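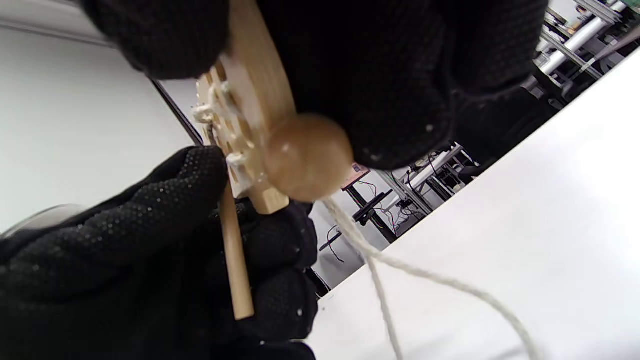

Theresia Wallner had threaded beads at the Ollgate workshop for 14 years when the machines came from Clenport. Her new task was to teach them. She wore the gloves, did each toy slowly, and afterwards a young man told her if it was good.

"You pull the string two times," he said. "Why?"

She had never noticed it. Her mother pulled like this.

"Should I stop?"

He looked at his screen for a long moment. "No. It has learned it already."

In August they moved her to packing. Through the wall she listened to it work, and pull, and pull.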